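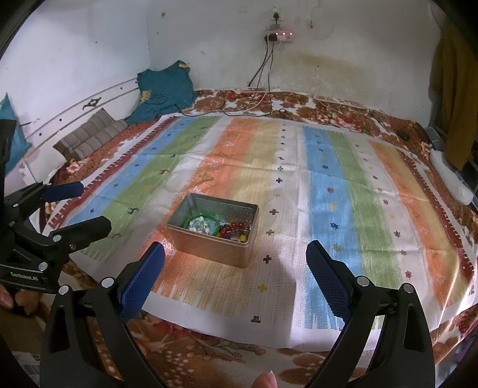 Guest house assistant wanted, Stava

Ikiver Guest House is looking for a person who likes to keep rooms in good order and to meet people. We are a small house on the road between Stava and Eide. Most of our guests are walkers who stay one or two nights, and in February we have many skiers.

The work
You will change beds, clean rooms and bathrooms, and help with the breakfast. Some afternoons you will also receive guests and answer the telephone. The position is 67 per cent of full time, with every second weekend. The work begins early, so you should not be afraid of mornings. 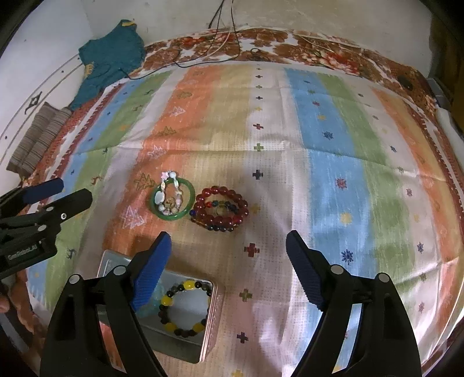
Patterned bedspread on a bed.

About you
You have worked in a hotel, a care home or a similar place, or you are willing to learn from us. You speak English, and a little Norwegian is good to have. A driving licence is useful – bus 119 stops near the house, but it does not run late in the evening.

We offer
Pay according to agreement, work clothes and lunch on all working days. A room in the staff house can be rented if you come from far away. The booking system is Multis, and you will get training in it before you start.

How to apply
Write a short letter about yourself and give the names of 2 people we can call. Send it to Kerstin Bakke, Ikiver Guest House, PO Box 368, Stava. Applications must reach us by 11 May 2023. Questions about the working hours can be put to Ingegerd Lie, who makes the rota.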